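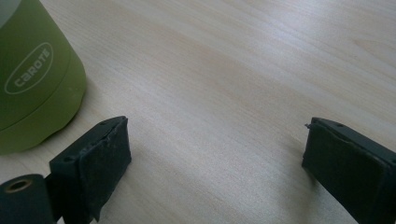
In Defense of the Bare Wooden Table

Give me a pale wooden table with almost nothing on it and I'm happy for the whole morning. I mean it! One green thing in the corner, a bit of daylight, and the rest just wood.

I grew up eating off tablecloths, with a plastic sheet over the cloth and place mats over the plastic. Three layers, and I don't think I saw the table itself until we moved to Parow and it came out of the van undressed. It was lovely under there. Fine wavy lines all the way across, a few small knots, one dark streak that looked like a river on a map. We covered it up again by suppertime.

So now I cover nothing. People worry about rings and scratches, and yes, you get them. Mine has a whole family of rings at the end where I drink my coffee. I rub in some oil every October, the grain comes up darker for a week or two, and then it settles back to that dry biscuit color I like so much. The tin of oil cost me less than one decent tablecloth and I'm still on the same tin.

The other half of my argument is color. A plain light table makes everything you put on it look chosen. Lime green is my favorite for this (I know, I know, lime green). On a dark counter crowded with jars it just shouts, but on pale wood it looks fresh, like the first peas. I have a mustard yellow pitcher from a shop on Larninik that does the same job, and I move it from one corner to another depending on where the sun is.

And the light! Go and look at a light wooden tabletop when the sun is soft, say at eight in the morning. One end goes nearly white and the other stays tan, and the lines in the wood seem to run from one to the other. No cloth I've owned has ever done that.

A neighbor told me bare wood feels unfinished to her, as if the meal hadn't started. Fair enough. I like a table that looks ready for bread dough, or homework, or a big messy jigsaw (we have one with 300 pieces, mostly sky). Take the cloth off for a week and see what you've got.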